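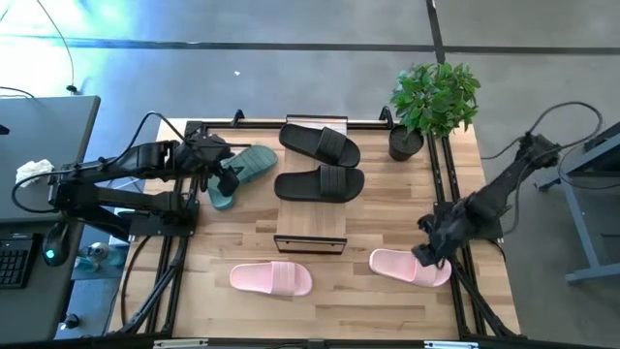
GRERNIX OPENS TWO-ARM GRIPPER COMPARISON, STARTS WITH SHOES

Side-by-side bench tests of grippers and controllers on soft household goods. First results due in April.

March 16, 2019 – Grernix today announced the start of a public gripper comparison run on its two-arm bench. Same table, same arms, same objects. Only the gripper fingers and the controller change between rounds. The first task is slide sandals and a low shoe rack.

Two arms face each other across a wooden tabletop. Pairs of slides in black, teal and pink go down on the wood, and the job is to get each pair onto the rack, side by side. In the setup shown with this release the black pair is across the rack. The teal and pink pairs are on the tabletop, with one gripper over the teal slides and the other reaching over the strap end of a pink one.

Why slides? They bend. The strap gives when you squeeze it, the sole doesn't, or not by much. A finger that holds a block all day can lose a sandal half way to the rack. Most of the gripper numbers our customers send us come from rigid parts, and those numbers have been a poor guide once the goods get soft.

What is being compared

Two finger sets and two controllers, in every combination.

Korletey finger set – stiff, angular, narrow at the tip. Made for getting under an edge.

Tostitz finger set – wider pad, softer face. More contact, slower to close.

Jitel controller – the current release, stock settings, no tuning by our staff after the first day.

Grernix in-house controller – the one we have shipped with the bench until now. It gets no special treatment. If it loses we will print that.

Each combination gets 200 runs. A run ends when all the pairs are on the rack or when 900 seconds are up, whichever is first. Pairs that touch the rack but hang off far enough to fall don't count. A slide may stick out past the panel on either side as long as it stays put when the arms back away.

How runs are scored

One point for each slide placed. One more if its partner ends up next to it and pointing the same way. A drop costs nothing by itself, the arm can go back for it, but the clock keeps going. Touching the potted plant at the corner of the table ends the run at whatever the score was. The plant is there as something to steer around, and it stays in the same spot for every round.

Start positions come from a list of 22 layouts, fixed before the first run. Every combination sees the same layouts in the same order. Some are easy, slides flat and well apart. Others put a slide close in to the base of an arm, where the elbow has to fold back on itself to reach. We expect most of the trouble there.

Early notes from set up

No scores yet. But some things from the set-up days that other labs may find usefull:

– Grip at the strap or grip at the heel are really two different tasks. Strap grips hold better, heel grips line up better on the rack. Both allowed, logged seperately.

– Cable slack matters more than we planned for. Too short and it pulls on the wrist at full reach. We went long, with wide loops at the outer joints.

– The view from the fixed camera loses part of a slide whenever a gripper is over it. Both controllers get the same view so it's fair, but it is a limit and we will say so in the results.

– Handing a slide from one arm to the other is allowed. Neither controller does it by default.

– Finger swaps take longer than the runs at the moment. New mounting plate drawing is in the works.

What comes next

Full scores for the slides task will be posted in April, with the layouts, the run logs and the finger drawings that the makers have agreed to share. Video of failed runs goes up too, same as the good ones. After that the bench moves on to folded towels, then lidded containers. Soft goods first – boxes and blocks have had plenty of attention.

Labs and makers who want a gripper in the second round can send one in. It needs to fit the standard wrist plate and weigh no more than 1000 grams with fingers on. Controllers need to run on the bench computer, no outside network during a run. Entries are free. Grernix pays for return shipping on anything we break, and we do sometimes break things.

Makers see their own scores one week before everybody else. They can add a written reply which we will run in full next to the numbers. They can't pull out after the first run is logged.

About Grernix

Grernix builds and tests work benches for two-arm robots, and sells finger mounts, wrist plates and bench frames to labs and small shops. The comparison is paid for by Grernix. Korletey, Tostitz and Jitel supplied their parts at no cost and had no say in the tasks or the scoring.

Press contact: Grernix press desk. Stills and bench drawings on request, please say which finger set you need.

We use cookies to remember your settings and to see which pages get read. By staying on this site you agree to our use of cookies. Accept | Manage settings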